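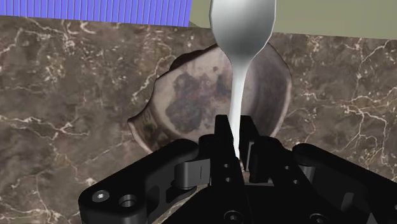
Derek Greenwood
Fiction contributor

28 Jul 2019

40 shares
4 comments

The Good Spoon

Hilde Prins came back to Purnstead in January to clear out her father's house. She had given herself four days. Her brother had taken the car and the tools already and left her the rest.

She started in the kitchen. The cupboards were full of soup plates, jam jars and rubber bands. She put the plates in one box and the jars in another. In the drawer by the stove she found the spoon.

It was the spoon her father had used for everything. He ate his oatmeal with it and stirred paint with it, and once he dug a splinter out of her foot with the end of the handle. When she was nine she had lost it in the yard and he had made her look until dark. She found it under the rhubarb. He washed it and said thank you and they had supper.

She put it in her coat pocket and went on with the drawer.

At noon a man from Bonley came about the furniture. He walked through the rooms with his hands behind him.

"I can do 500 for all of it," he said.

"The sideboard was my grandmother's."

"It's brown," he said. "People don't want brown now."

He opened the sideboard doors and closed them again. Then he went upstairs and she heard him moving the beds. When he came down he said 500 was still the number, and he could have a truck there by the end of the week.

"I won't be here by then," she said.

"Leave the key with somebody."

She said she would leave it with Mrs. Nyamweya next door. He wrote that down and asked her to spell it.

After he had gone she called her brother.

"Five hundred," she said.

"For the sideboard?"

"For everything."

He was quiet. She could hear his kids in the background, and a television.

"Did you find Dad's spoon?" he asked.

She put her hand in her pocket. "No," she said.

"He must have thrown it out. I looked in every drawer."

"You looked in the one by the stove?"

"That one sticks. I couldn't get it open."

It did stick. You had to lift the handle and pull left. She had done it that morning without thinking.

She worked until the light went. There was one can of soup left in the pantry, tomato, and she heated it and ate standing at the counter. The spoon was too big for her mouth. It had always been too big, and she had always been told to use one of the others.

She washed it and dried it. Then she found an envelope in the desk, wrote her brother's address on it, and put the spoon inside. It made a lump and the flap wouldn't close. She looked for tape, but the tape was in one of the boxes, and she had not written on any of them what was in there.

She set the envelope on the windowsill and went up to bed.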